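About Clendero

Clendero makes and sells wooden storage for small kitchens.
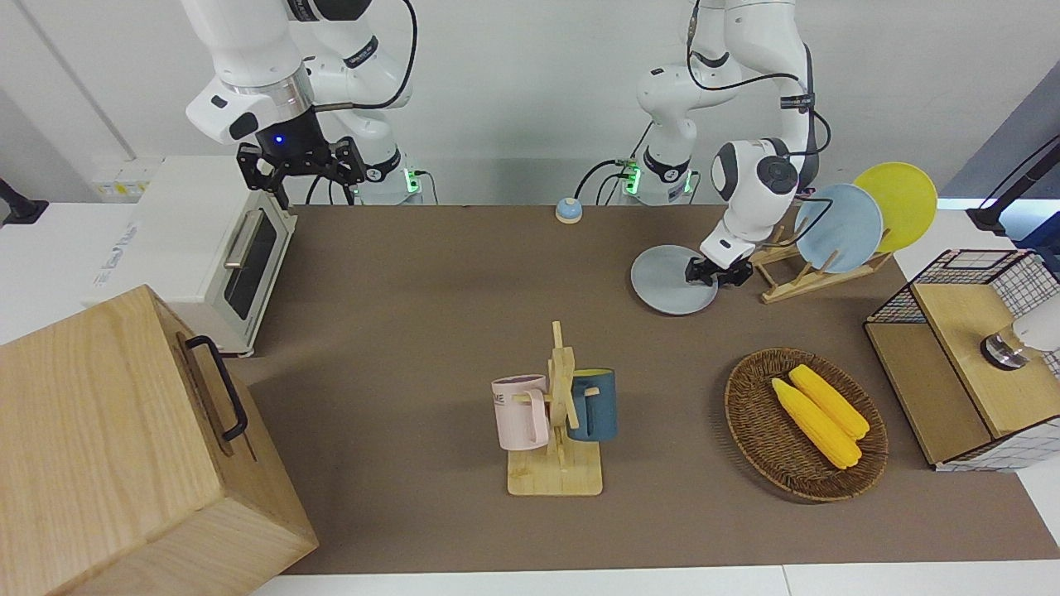 Our range covers dish racks, mug trees and lidded boxes, all sized for a counter that also has to hold an appliance. Rack design starts with slot spacing. Plates stand upright one behind another, and the gap has to take a thick rim without letting a thin one lean. A light wooden rack of slats and pegs, with the blue and yellow plates standing in it, occupies little counter depth and leaves space for a toaster oven on the same surface. Mug trees follow the same rule: one post, short pegs, a flat square base.

The catalog lists 32 products in 2 series. Pluvia covers draining and drying. Morwood covers dry storage, including boxes with metal handles. Parts are cut and sanded at the Özkan workshop and assembled at our own site. Replacement pegs and slats are sold singly.

Each new rack design is loaded and unloaded 1000 times before release. Joints are then measured for play and the results kept with the drawing. The catalog is revised every January. Trade orders ship on pallets of up to 351 units.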